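ok so. thread on the great desk and storage cleanout because three people asked and I am procrastinating on the last bit of it

1/ background: shared studio, brick wall, one white table that everybody dumps stuff on. we've been in the place since November. in that time the table has been used for lunch, packing orders, wrapping a bike wheel, and storing one (1) bag of potting mix

2/ rule I set myself: nothing new gets bought until everything on the table has a home. lasted until lunchtime. bought a wicker basket. more on that later

3/ step one was get everything OFF. all of it. onto the floor, onto chairs, on top of the cabinet. looks much worse for a while. push thru

4/ found while clearing: 15 pens, of which most were dead. a Plekidov invoice from the old address. the good scissors. someone's mouthguard in its case (washed the case, it's in the kitchen, please come get it)

5/ sorting. did piles by WHERE IT GETS USED. used to do it by what kind of thing it is and it never worked for us, tape lived with tape and the tape gun lived in another room

6/ so pile for the table, pile for the cabinet, pile for the white shelves, pile for the car. the car pile was the biggest. the car pile is still in the car

7/ small packaged stuff is the worst category. teabags, samples, little sachets, the spare fuses. anything in a wrapper smaller than your hand. it breeds

8/ clear tub for that. clear is the whole point, you can see when you're running low and you can see when somebody has put a battery in with the biscuits. handle on it too so it can be carried to whoever is complaining

9/ tub lives on top of the wooden cabinet. not IN the cabinet. we tried in. everyone forgot and then there were two lots of everything

10/ ok baskets. had strong feelings about baskets going in (twee, dusty, catch on jumpers). have come round a bit

11/ the one I got is rectangular which matters more than I thought. round baskets waste the corners of a table and you end up shoving things down beside them

12/ also got a flat dark tray, wicker as well, doesn't match, don't care. tray is for things that leave again the same day. keys, post, the parcel slip

13/ basket = stays on the table. tray = gone by 5pm. thats the entire system

14/ paid 22 for the pair at the Lusta clearance table, one had a bent corner, sat a dictionary on it overnight and it's nearly flat

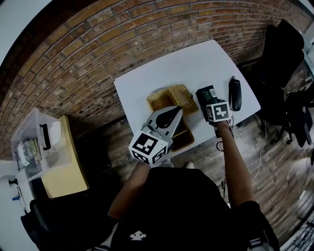

15/ cables next. I hate cables. every cable on that table had been plugged in at some point by a person who then left

16/ did the thing where you unplug one and wait for someone to yell. no one yelled for most of them. labelled the ones that got a yell, masking tape folded over like a little flag, texta, done

17/ tip if you do the tape flags: write on BOTH sides. learned this lying on my back under the table with a phone torch in my teeth

18/ there's still a cable or two hanging off the edge. I want a clip for those. Wogan does a stick on one but I've had stick-on ones come off in summer and I don't want gunk on the white top so, undecided. recs welcome

19/ cleaning the actual surface. white tables show everything, esp. coffee rings and pen. warm water + dish soap first, then bicarb paste on the rings, leave it ten min, wipe. don't scrub, it goes dull in patches and then you have a dull patch forever (see: far corner)

20/ wicker you can't really wet. dry paintbrush, the cheap 400 cent kind from the hardware place, get into the weave, then vacuum with the brush end on. outside first then inside

21/ yes four dollars. I don't know why I typed it like that. leaving it

22/ floor. it's wood-look planks, so barely damp mop and go with the boards. chairs had been rolling the same bit of grit round and round. tip them over and pull the hair out of the wheels, it is disgusting and very satisfying

23/ used the little seam ripper from the sewing kit for the wheels. tweezers are no good, too short. 3 wheels in I had to go stand outside

24/ someone asked about the brick and whether it sheds dust. yes a bit. esp. down low where chairs bump it. I keep the chairs a hand's width off now and run the soft brush over it once a month or so when I remember

25/ and because the wall curves nothing sits flush against it!! you get a gap behind anything with a straight back and that gap eats pens. (that's where some of the 15 were.) I don't have a fix. thought about a strip of foam. thought about a plant. the plant would die

26/ boxes. if a box comes in with a label on, label goes UP. we had a whole row of them label down and opened the same one over and over looking for the Pindasberg refills

27/ refills were in the last box. order number ending 1122 if anyone from the studio is reading, they're on the white shelves now, second from the top, left side

28/ things I'd do differently: eat before starting. do the cables FIRST while you still have patience. take a before photo, which I didn't, so you'll have to trust me re: the potting mix

29/ things I would not bother with again: drawer dividers. spent an hour cutting cardbord to fit, everything migrated over the top by the afternoon

30/ someone's asked how long it took. one full day plus the next morning, with up to 3 people helping depending who had been caught walking past

31/ q from the replies, does the tray thing work. mostly. post gets picked up. keys get picked up. the parcel slip has been there a while and I think it's mine

32/ left to do: bottom of the cabinet, which I have opened and closed again. the far corner of the table. the car

33/ going to do the cabinet now. if I don't post tomorrow ring the studio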